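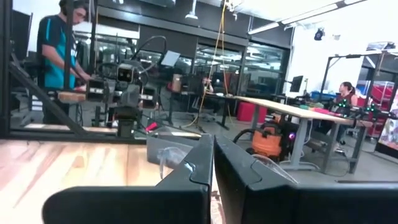
I have been at Atedholm for nearly 10 years, and the past two months have been the most fun I've had at work (my wife is tired of hearing it, so now it's your turn). We brought in robot arms to help with sorting and packing sample kits, and I signed up for the training the minute the sheet went up!

The big surprise for me is how much of the job is still hands. You stand right beside the arm, you look at how it's holding a part, you nudge things over a little and try again. Aurel Văduva, who used to pack next to me, now spends his mornings teaching grips and his afternoons arguing with me about bin placement. He's usually right – don't tell him.

It isn't all sunshine. Five of us moved off the packing line, and a couple of people at the Wivholm site are worried about their hours, which I get. Our manager promised 15 paid training days each, and so far I've had every one I asked for. I'd like to see that in writing for Wivholm too.

But my wrists don't ache at night anymore, and last week I fixed a bad grip setting all by myself, with the manual closed. I went home grinning. Next up is the small soft packaging, which slides around like crazy, and I can't wait to get at it on Monday.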